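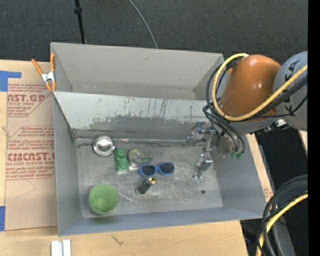 How long should you leave a new water softener alone before you run the first regeneration?

Fill the brine tank, let it sit for two hours, then start the cycle by hand. If you're putting it in late in the day, leaving it overnight is fine too. The salt needs time to dissolve, and a softener that regenerates with plain water in the tank is only rinsing itself.

Section 4. Setting up your Cernum softener for the first time

I wrote this section after putting one of these in my own basement, so it follows the order I wish I'd done things in. By now you should have finished Section 3, which means the bypass valve is on, the drain line is clamped, and the water to the house is running in bypass. If your drain line is just hanging in the floor drain, go back and fix that first. It will jump out when the flow kicks in, and you'll be mopping.

4.1 Filling the brine tank

1. Take the lid off the brine tank and check that the float moves up and down freely in its tube. Mine had a bit of packing foam stuck under it.

2. Pour in three gallons of water. You only do this once, as the softener handles its own refills from here on.

3. Add salt until the tank is half full. I use plain pellets. Rock salt works but leaves sludge at the bottom, and I got tired of scooping it out.

4. Put the lid back on.

Note: The water should sit below the top of the salt. If you can see water standing over the pellets, add more salt.

Caution: Don't use ice melt. Some of the bags look nearly the same as softener salt and sit on the next pallet over at the store. Read the label.

4.2 Letting water into the resin tank

Go slowly with this part. The resin is a lot of tiny beads, and a sudden rush of water can push them up into the valve head.

1. Open a cold faucet near the softener. A laundry sink is ideal. Skip anything with a fine screen on the spout, or unscrew the screen first.

2. Plug in the control head and wait for the display to light up. It will flash 12:00.

3. Turn the bypass valve a quarter of the way toward SERVICE. You'll hear hissing and spitting at the faucet while the air comes out.

4. Wait until the water runs in a steady stream, then open the bypass the rest of the way.

5. Let the faucet run for another few minutes. The water may be a little yellow or brown at first. That's from the new resin and it clears up.

6. Close the faucet and look over every connection with a flashlight. I like to wrap a dry paper towel around each fitting for a minute, as it shows a slow drip much better than my fingers do.

Caution: Keep your water heater out of this until the color clears. If you have a shutoff on the heater's cold inlet, close it before step 3 and open it again when you're done. Turn the heater off or set it to pilot while the inlet is closed.

4.3 Programming the control head

There are four settings, and you move through them with the SET button. The up and down arrows change the number. If you stop pressing things for a minute it drops back to the clock and you get to start over (I did this more than once).

1. Time of day. Watch the little PM dot. If it's wrong, your softener will regenerate in the middle of the afternoon when everybody wants a shower.

2. Hardness. Enter this in grains per gallon. My well tested at 16, so that's what I put in. If your test report is in parts per million, divide by 17.1 and round up.

3. Iron. If your test shows any iron, add four grains to the hardness number for every part per million. There's no separate iron setting, even though the box makes it sound like there is.

4. Regeneration time. It comes set to 2:00 a.m. and I'd leave it there unless somebody in the house is up at that hour.

Note: The settings are kept in memory if the power goes out, but the clock isn't. After an outage, check the clock.

4.4 Running the first cycle

1. Make sure the two hours are up.

2. Hold down REGEN until the motor starts. Let go.

3. Stay and watch the drain for the first stage. You want a good strong flow and no leaks at the clamp.

4. Leave it to finish. Mine took 104 minutes start to finish, and yours may differ a bit with your water pressure.

5. When the display goes back to the clock, run a cold faucet for a minute or two and test the water with one of the strips from the parts bag.

The strip should read soft, or close to it. If it still reads hard, check that the bypass is fully in SERVICE before you do anything else - a valve left halfway mixes hard water back in. Hot water will take longer to feel soft, as the tank is still full of the old stuff. Give it a couple of days of normal use.

If the display shows E2, the motor didn't find its home position. Unplug it, count to 37 or so on your own clock, plug it back in, and try again. If E2 comes back, skip ahead to Section 7.

Noltis Water Products | Contact us | Copyright February 2020 | Back to top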